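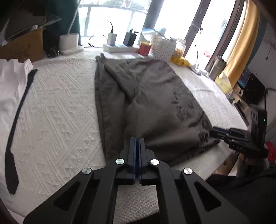
2 min read

Mutlow quilted bedspread, white, queen size: review after one summer and one winter

By Brenda Sowerby
Updated June 28, 2026

I bought the Mutlow to replace a Gollmont coverlet that had gone thin in the middle. I wanted something white, washable at home, and light enough to leave on the bed all year. It went on the bed last August and has been there since, apart from wash days.

Size and fit

The queen hangs far enough to cover the sides of a standard mattress. On a deep mattress with a topper it comes up short, and you will see the sheet at the corners. If your bed is tall, order the king. Mutlow's size chart gives the measurements before washing, and mine drew in a little the first time through. It has not shrunk further.

Washing

The label says cold wash, low heat. I have washed it 13 times. It fits in my front loader with nothing else in there. In the dryer it bunches into a ball, so I stop it halfway and shake it out. The stitching has held except for one line near the foot, where a few inches came loose and I sewed them back by hand.

White shows everything. Coffee came out with an ordinary stain stick. A smear of hand cream took two washes. Dark lint is the bigger nuisance. I fold laundry on the bed, and new dark clothes leave fuzz in the quilting lines. A lint roller gets most of it. I would not put brand new jeans on it before their first wash.

Warmth

Fine by itself in summer with a sheet. In winter I put a wool blanket underneath. It does not slide around on top of the blanket, which the Gollmont did every night.

Feel

Stiff out of the bag, softer by the third wash. There is a faint rustle when you turn over, less now than at first. The back is plain and smoother than the front.

Compared with the Bamel

My sister has the Bamel in the same size. Hers is heavier and drapes better, but it has to go to the laundromat. If you have a big machine, look at that one too.

Returns are accepted for 30 days, unwashed only.

Rating: 4 out of 5. One point off for the loose stitching and the short drop on deep mattresses.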